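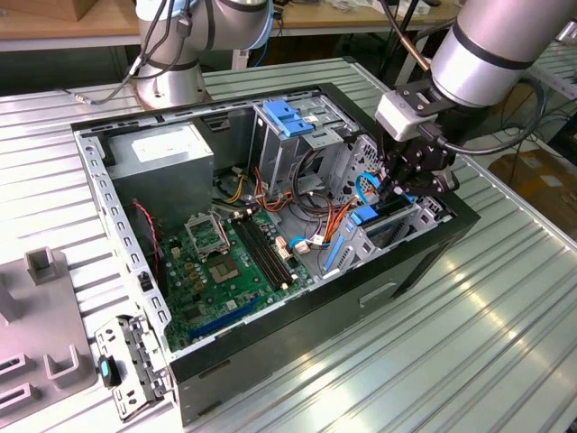

An open desktop tower on a ribbed aluminum table.

How to check a point-of-sale system before you sign for it
By Emiliano Leiva, Jul 11, 2021

Every vendor demo works. The one I sat through in May for Raltar went without a hitch, on the vendor's own tablet, with a catalog of 17 items. Our shop carries 2566. So before you believe the sales pitch, try this.

1. Ask for a trial login and load your full catalog. If they offer to load "a representative sample" for you, say no. Raltar's import stopped at item 1293 and reported success.

2. Ring up a sale with the network unplugged. "Offline mode" can mean anything from full card capture to a polite error screen. Plug back in and check that the sale shows up once, with the right time on it.

3. Do a partial refund on a split payment. Stoven handled this in four taps. Arkari's reseller told me customers hardly ever ask for it, which I doubt.

4. Print the end-of-day report and add it up by hand. Yes, by hand. Discounts and tax are where the totals drift.

5. Export everything. Open the file in a plain spreadsheet and look for missing barcodes, especially ones that start with zero.

6. Get the price of leaving in writing. Fülöp quoted me over $400 to close an account, a charge I couldn't find anywhere on their price page.

Set aside a full afternoon, and use your oldest scanner. Don't let the rep drive. If a step fails and you hear that a fix is in the next release, ask for the release date and hold off on signing until you've run that step again yourself.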